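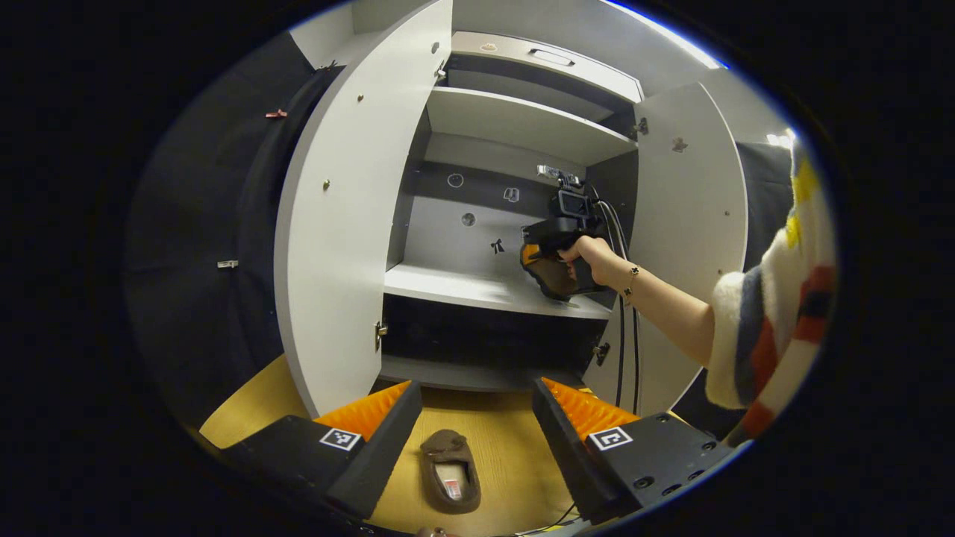 The Plemside Health Department will offer free blood pressure and hearing checks for adults 18 and older at the Fandness Community Hall, starting 2021-09-05. No appointment is needed. Checks are given on a walk-in basis until the last number for the session has been handed out. Participants will receive a paper copy of their results, a large-print medication list and a set of reminder stickers. The department suggests keeping the list where it will be seen every day, such as on the refrigerator or next to the bathroom mirror.

"Many people in the county have not had a reading taken since the clinic cut its hours in April," said Fotini Kontogiannis, public health nurse. "It takes a few minutes, and we will go over the numbers with you before you leave."

The department has set aside supplies for 228 adults. Residents who take blood pressure medicine are asked to bring the bottles with them, along with any over-the-counter products they use regularly. Wear a short-sleeved shirt or one with sleeves that roll up easily. Avoid coffee and tobacco for half an hour before the check.

Insurance will not be billed for the checks. If a resident is referred to a doctor, that visit will be billed in the usual way. Residents without insurance can ask at the desk for the sliding fee form. Proof of address is not required.

Hearing checks will be given by Orestis Liapis in the small meeting room. People who already wear hearing aids may have them cleaned at no charge. Batteries are available in the common sizes while they last.

Rides are available from the Rondonuwu apartments and must be requested by 4 p.m. the day before. Please say when you call if you use a walker or wheelchair. Enter the hall by the side door, as the front steps are being repaired.

For questions or to request a ride, call Bronwyn Hoani at the Plemside Health Department during office hours.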